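Part 3: Pairing your handhelds and setting up a talk group

OK, radios charged? Good, because pairing on a low battery is how I lost a whole April evening. I wrote this part for the Fetari handhelds we use at Sestport, but the Meken ones follow the same menu, just with uglier icons.

1. Turn on the base unit first and wait for the steady green light. Mine takes 19 seconds (yes, I timed it).

2. Hold the side key on the first handheld until you hear two beeps. Let go on the second beep, not before!

3. Pick "Join base" and press OK. The handheld buzzes once when it has its number.

4. Do the same with the next handheld, one at a time. I tried two at once and they both came up as unit 7.

Note: If a handheld says "Base full", go to Settings, then Units, and delete the old ones. The base remembers 50, including radios you sent back ages ago.

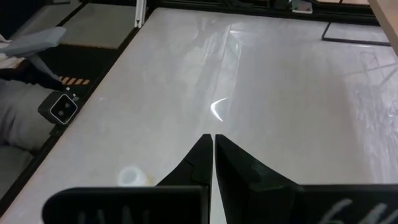

Two black gripper fingers, nearly closed, with a sliver of white showing between them.

Now the talk group, which is the fun bit.

5. On the base, open Groups and choose New. Give it a short name. Inmaculada Calvo called hers "Upstairs and loading door" and the screen chopped it to "Upstairs and".

6. Tick the units you want in the group, then press Save. Don't just back out with the arrow key, it drops everything without asking.

7. Turn the knob on each handheld to channel 1 and say something. Wing-yan Ho likes to recite bus stops, I just count.

Caution: Keep the handheld away from your ear during the first test. The volume starts at full after pairing, and it is LOUD.

Caution: Don't unplug the base while the light is flashing orange. That means it's writing the group list, and you'd have to start over from step 1.

Once you can hear each other in the same room, walk out to 300 feet and try again. If it gets scratchy, move the base up onto a shelf before you start messing with the antenna settings, which are in Part 4.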